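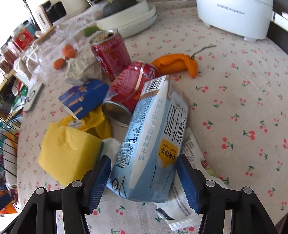 Should you buy a mesh Wi-Fi kit now or wait for the new ones in the fall? Buy now if your house has dead spots that bug you every day, and wait if all you want is a faster number on a speed test.

I get that question more than any other in this newsletter, so this week I'm giving it the room it deserves. Grab a coffee, I do go on a bit.

Back in April I pulled out my old single router (a Tridon, black, ugly, five years of faithful service) and put in the three-piece Preris kit that so many of you have been writing to me about. My house is long and narrow with a chimney right in the middle, and the back bedroom has been a lost cause since the day we moved in. I used to get 80 megabits at the desk next to the router and on a good night maybe enough in the back bedroom to load a weather page. Movies? Forget it!

Setup took me 20 minutes, and a good chunk of that was me hunting for the password to my internet account, which I can't blame on Preris. The app finds each unit, asks you what room it's in and then blinks at you for a while. I put the first one by the modem, the second in the hallway and the third on top of the dresser in the back bedroom. That last spot was a mistake. The app said the link was "fair," and fair turned out to mean the video call with my sister froze twice. I moved the unit out to the landing, closer to the hallway one, and the back bedroom got better. A satellite needs to sit where the signal is still good, so put it halfway to the trouble and leave it there.

With that sorted I'm seeing 70 megabits in the back bedroom, on the same plan I've had for ages. I did the test on my phone with the door shut, after dinner, when the whole street is streaming. I'm thrilled with it. My desk speed hasn't changed at all, and that's what I mean about waiting – if your router already reaches everywhere you sit, a mesh kit won't make your plan any quicker.

Now for the grumbles. Each Preris unit has only two Ethernet ports, so if you've got a TV, a game console and a printer all on cables you'll be buying a switch too. The app wants an account before it will do anything (why, why, why). And there's no web page for the settings, so those of you who like to poke at things from a laptop are out of luck. Guest network, pausing a kid's tablet, changing the password, it's all on the phone.

I also had the Gagnon two-pack on loan for a week. It's cheaper and the units are small enough to hide behind a picture frame. The signal held up fine through the hallway and fell apart at the chimney. In an apartment I'd pick it over the Preris without thinking twice. In my place it had one job and the bricks won. It also dropped my thermostat every couple of nights, and I never did work out what that was about. If you own one and yours behaves, write and tell me what firmware you're on.

A reader, Lorne Arsenault, wrote in to ask whether he could keep his old router and just plug in a cheap extender. You can, Lorne, and for one laptop in one room it may be all you need. Expect the speed to take a hit, and check whether the extender gives you a second network name, in which case your phone will cling to the wrong one as you walk through the house. I ran a Ginside extender that way for a whole winter and got very good at switching Wi-Fi off and on again.

Lots of you have a full house of gadgets as well. I counted 16 things on my network last weekend, including a bathroom scale I'd forgotten could even do that. The Preris hasn't blinked. The Tridon used to need a restart most Sundays, so I'm counting that as a win, too.

One small tip before I go. When you swap routers, give the new network the exact same name and password as the old one. Most of your stuff will hop right on by itself, and you won't be standing in front of the printer pressing the arrow key to get to a capital Q.

Next time I'll be looking at whether it pays to buy your own modem, and which models the cable companies will let you use. Send me your bill horror stories, I've got a few of my own!

Questions or tips? Just reply to this email | © 2018 All rights reserved | Back to top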